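Rullmont Residents' Association
Minutes of the October meeting, ground floor lounge, 7:00 p.m.

Present: Ruth Hebden (chair), Lalit Prajapati, Tanvir Mollah, Fahad Malik
Apologies: Lakmal Miah

1. Minutes of the last meeting
Accepted with one correction. The bike store key deposit is held by the managing agent, Marikar, and is not in our account.

2. Money
Balance is $1,246. Lalit has paid the printer for the parking notices. Fahad asked if the float for the summer cookout had been returned. It has, and is included in the balance.

3. Parking
Marikar has agreed to repaint the bay lines on the north side. No start date yet. Two visitor bays are still being used overnight by the same cars. Tanvir to send the plate numbers to Marikar again and ask for a written reply.

4. Noise from the roof fans
The complaints come from the top floor on the east side. Marikar's contractor, Zurnavell, has looked at unit 19 and thinks the mounts are worn. Quote expected before the next meeting. Ruth said residents should keep a note of the times when it is worst.

5. Mail room
Packages are being left on the floor in front of the mailboxes. Agreed to ask for a shelf along the back wall. Fahad to measure.

6. Shared kitchen
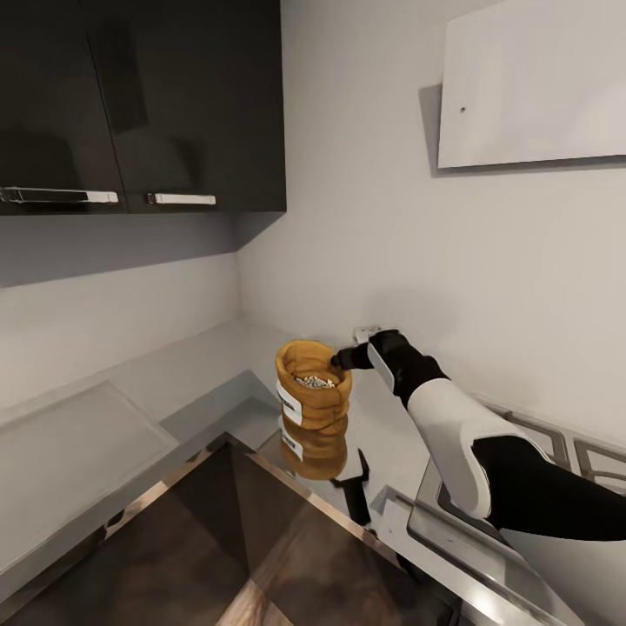
Lalit reported that the kitchen booking sheet is filling up and that two groups were double booked in the last month. Bookings will move to the Meveveo calendar, with a paper copy on the door for people who don't use it. Ruth asked that the next group to book wipe down the cabinet doors, as glossy black shows every fingerprint. Tanvir wants the white wall to the right of the cabinets left clear of posters, and this was agreed. The fee stays as it is.

7. Any other business
Apartment 43 has asked to put a bench by the east entrance. No objection, provided it doesn't block the ramp. Ruth to write back.
Fahad asked for the lobby heating to come on earlier in the morning. Lalit to raise it with Marikar.

Meeting closed at 8:20 p.m. Next meeting in November, same room. Lakmal to take the minutes.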